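Progress report to the Fanberg Fund
Household Order project, Lernico House
2024-10-12

When we applied, we said that by this stage the entryway work would be finished and we would be well into closets. The entryway work is nearly finished. Closets remain a thing we speak of with respect.

Since June we have written and tried out 19 of the 20 short tidying routines promised in the proposal. The missing one is umbrellas. We have drafted it three times and disliked it three times, and it will come to you with the next report whether we like it or not.

Shoes took up more of the period than planned. The proposal gave them one paragraph and 6 working days, which looks brave in hindsight. Flat shoes gave us little trouble. Boots fall over, and sandals have straps that catch on whatever is next to them and a habit of ending up on their sides. We have now split the shoe routine into two parts, one for setting the pair straight and one for putting it on a shelf, and the instructions are shorter for it. 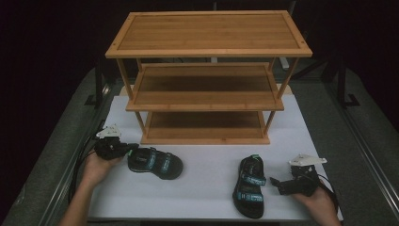
Shoe routine, sandals: the pair and the three-tier bamboo rack, shelves still empty.

We settled on the bamboo rack after a spell with the Drolley, a wire model that swallowed heels between its bars. The board underneath stays. It wipes clean, and it gives the routine a plain boundary: a shoe on the board is still waiting its turn.

The question of which shelf gets which shoes used up a whole meeting. The current rule is everyday pairs on top, everything else wherever it fits. It is not a sophisticated rule, but all eight households in the Wendt trial understood it without the handout, and the handout has been cut to one page as a result.

Spending is within budget apart from storage, where we went over on a second shelf unit. The difference was moved from printing, thanks to the shorter handout.

Next period: umbrellas, then coats, then the first closet. We would like to keep the end date as agreed. If the closet turns out to resemble the ones at home, we will write to you early.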